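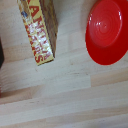

Figure 1. Yellow cardboard box and red plastic plate on a wooden tabletop.

Robots in Everyday Work
Handout for Unit 2: Can a machine clear the table yet?
Instructor: Mahtab Pakzad

Welcome back, everyone, and thank you for the lively talk last time about dishwashers (I had no idea so many of you felt so strongly about how to load one!). We spent the first unit on machines that do a single job inside a closed cabinet, and those have been with us for generations. This unit is about something harder, a machine that comes over to the table where people have been eating or cooking and puts things back where they belong.

Keep Figure 1 beside you while you read, because I'll be coming back to it. Clearing up a box and a plate is the sort of job most of us would hand to a five-year-old without a second thought, and I'd like us to go slowly enough to notice how many small jobs are hiding inside it.

Seeing

First the machine has to decide what is there. The box is mostly a strong mustard yellow with big red letters, and the plate is a bright, glossy red against pale wood, so you might think color would settle the whole business. It helps a good deal. But look at the whitish glare across the printed face of the box, where several of the letters are partly washed out. A program that hunts for the brand name will struggle there, and a program that hunts for "yellow" may decide the box has a hole in it or is really two smaller things. The plate has little bright spots near its middle too. Shine is an old enemy in this field, and anyone who has worked on a shop floor with polished parts will be nodding along by now.

Then there is the matter of edges. Neither the box nor the plate is wholly in view, and a person fills in the rest without trying. The machine has to guess how long the box is before it can guess where the middle is, and the middle is usually where you'd like to lift.

Grasping

I always ask students to pick up a plate with two fingers, slowly, and tell me what they did. Nearly all of them slide a fingertip under the rim, or tip the plate up against the other hand, and they're surprised to hear it. A simple two-fingered gripper coming straight down has very little to hold on a plate lying flat. It can pinch the rim if the shape allows, or it can push the plate to the edge of the table and catch it there, which makes for a nervous afternoon if the plate is your grandmother's china. Plastic is a kinder thing to practice on.

A box looks easier with its straight sides, and often it is, provided the gripper turns to match the angle of the box. Squeeze cardboard too hard, though, and it crumples. Squeeze too gently and it slips, and how gently is too gently depends on whether the box is full, which the outside doesn't always tell you.

Knowing where things go

Now suppose the machine has the plate in hand. Sink or cupboard? And the box, is it pantry or recycling? We settle these questions by peeking, shaking, sniffing and remembering what we had for lunch. I think this is the part that newcomers underrate the most, and I underrated it myself for years.

So, can they do it yet?

My answer is a cautious "sometimes." Let me give you the two cases we'll be using all term.

The Trutstead packing floor had an arm that moved cartons from a belt to a pallet, one size of carton, always arriving the same way up. It handled 4,000 cartons in a shift, and the people there grew quite fond of it.

The Safavi kitchen trial at Piltencombe was a very different affair. Over one December the machine made some 700 attempts at clearing an ordinary table, with the dishes set down however people happened to leave them. It did nicely with cups and cartons, poorly with flat plates, and worst of all with anything stacked. A helper had to be close by the whole time, and I'd ask you to bear that in mind whenever you read a cheerful success rate.

For next time

Please read the Fikitz chapter as far as page 9, and don't worry if the geometry goes by quickly, we'll do it together on the board.

Then pick one chore you do at home and write down every step, including the ones your hands do while you're thinking of something else. A page is plenty. Underline the step you believe would give a machine the most trouble, and bring it along with you. Folding a fitted sheet has been claimed already.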